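What We Learned on the Jendmont Visit
Posted Jan 7, 2023 by Leilani Esposito

We have a packing room to equip before next October, and I've been reading quotes until my eyes cross. So when Jendmont opened its training and testing rooms to small buyers, Vaughn Boateng and I signed up the same hour. I'm so glad we did!

There were 28 visitors, split into groups of seven. Ours had Tavion Halvorsen, who runs purchasing for Pristby and asks exactly the questions I'm too shy to ask, and Heidrun Grabner led us around. She started with money, which I loved. Her rule is to put the arm on one line of the budget and everything that touches the arm on another, then look at which is longer. Stands, cables, grippers, spare fingers, floor fixings, a table at the right height. At our place the second list was a scribble at the bottom of the page. It's now most of the page.

We spent the longest in the rooms where people do everyday table tasks with hand-held grippers, and the recordings are used to teach the machines. I had pictured racks of servers. What you need first is a good plain table, things to pick up, and patient people. Heidrun told us they keep a shelf of 430 household items and buy most of it at regular stores. Vaughn wrote that down twice.

Some planning notes, mostly for Lucinda Zamora, who couldn't come and will be signing the order:

Floor space. Measure the table, then measure again with the uprights and a person standing there. We had allowed for the table only.

Cables. They need a route of their own, and an electrician should see the plan early.

Grippers. Buy them in matching pairs and keep a spare pair.

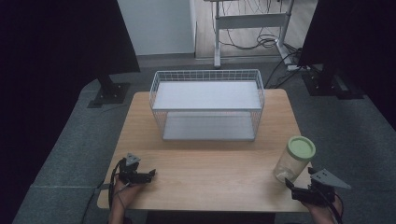
Time. Heidrun asks for more than 100 tries at a task before she'll talk about results, so staff hours belong in the first draft of the budget. Ours had none. Tavion's had a line for them already — I've asked to borrow his spreadsheet.

Over lunch we compared the Gustilon and Bermúdez quotes with two other groups. Gustilon is cheaper up front and charges for training by the day. Bermúdez includes the training but wants a longer service contract. Vaughn leans one way and I lean the other, and we argued happily about it the whole drive home.

Next step is a floor plan with tape on the real floor. Lucinda, please bring the long tape measure.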